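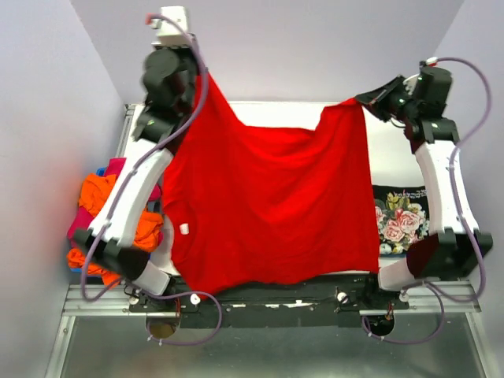

**What is a cookie swap?**

A cookie swap is a get-together where each person bakes a big batch of one kind of cookie, and everyone goes home with a mix of all the kinds.

# Cookie swap

A **cookie swap** (also called a cookie exchange) is a baking party, most often held in December, at which guests trade homemade cookies by the dozen or half dozen. It can be held in a home, a church hall, a school or a workplace. I've been writing up food customs for this wiki for a while, and this is the one I know best from the inside, so the article leans toward the office version. Other editors are welcome to fill in the rest, especially anyone who has been to a big church one!

## How it works

The host picks a date and a number of cookies per person. For a small group the usual rule is half a dozen cookies for each guest, so in a group of eight you'd bake four dozen and leave with four dozen. Some hosts have you bake an extra half dozen for eating on the spot, and I'm all for that. It's a long afternoon to stand next to that much butter with nothing on your plate.

Guests tell the host ahead of time what they plan to make. The first person to claim a recipe gets it, and late claims have to pick something else (this is how I ended up making date pinwheels, which I now make every year). On the day, the cookies go out on platters with a card giving the name of the cookie and the main ingredients. Everybody walks the table with an empty tin and takes the agreed number from each platter.

There are two common ways to do the walk:

- **Open table.** Everyone goes around at once. Fast, a bit of a scrum, and somebody always gets seven gingersnaps.
- **Pre-packed.** Bakers bring their cookies already bagged in sixes, and you pick up one bag of each. Slower to prepare, but it suits offices where people are on different shifts.

## Office swaps

A workplace swap has a few wrinkles that a home one doesn't. There's usually no oven, so everything has to arrive finished. There's a wider spread of baking skill, and there are people who'd love to join in but don't bake at all. Most offices I know of let those people bring something else of about the same value: good chocolate, clementines, a bag of coffee.

The swap I go to is at Larnley, where I worked in billing and where they still let me come back for it. Elsa Pesonen started it with six people from the second floor. The last one I attended had 20 bakers, and we had to cut the share down to four cookies each, because at six apiece every one of us would have been baking ten dozen. I did ten dozen one year by mistake. My kitchen smelled of cardamom until February and I ran out of cooling racks so early that I was using the shelves out of the refrigerator.

Stavros Margaritis from the warehouse brings his aunt's kourabiedes, the Greek almond ones buried in powdered sugar. He has a very firm opinion that they should travel in a single layer, and he's right, as anyone who has stacked them will know.

## Choosing a cookie

Sturdy cookies do best. They have to survive a car ride, a table, a tin and another car ride, often with a night or so in between. Good swap cookies include:

- shortbread of nearly any kind
- gingersnaps and other crisp molasses cookies
- biscotti
- thumbprints, if the jam has been baked in
- slice-and-bake cookies such as pinwheels and checkerboards
- bar cookies, cut small

Meringues go sticky when they share a tin with anything soft. Lace cookies shatter. Frosted cutouts are lovely but need a full day for the icing to harden, and I've scraped enough green sugar off the back of a snickerdoodle to recommend planning for that. Strong mint should always be bagged by itself, or the whole tin will taste like toothpaste by Tuesday.

Nuts are the main thing to sort out beforehand. Many groups put nut cookies on a separate table with their own tongs, and some leave nuts out completely. Nhàn Vi, who took over the Larnley sign-up sheet from Elsa, now has a column for nuts, one for eggs and one for dairy. Her own entry is a sesame and coconut cookie that disappears before I've found my tin.

## Baking in quantity

Most swap recipes double well. Tripling is where home mixers start to complain, and it's easier to make two bowls of dough. Dough for slice-and-bake cookies can be frozen in logs for a month or more, and nearly all drop cookie dough can be scooped, frozen and baked later with an extra minute or 2 in the oven. I start mine the weekend after Thanksgiving and bake them off in one evening.

## Variations

**Recipe swap.** Each baker brings printed recipes along with the cookies. Some groups staple these into a booklet. Vilho Kallio has kept every Larnley booklet and says he's up to 154 recipes, though he counts his own oat crisps three times, under three names.

**Summer swap.** The same idea held in June or so, with lemon bars and icebox cookies. It's less common, and chocolate coating is a gamble.

**Giveaway swap.** Part of each batch is boxed up for a shelter, a fire station or neighbors.

## See also

- Potluck
- Bake sale
- Cookie tin
- Bar cookie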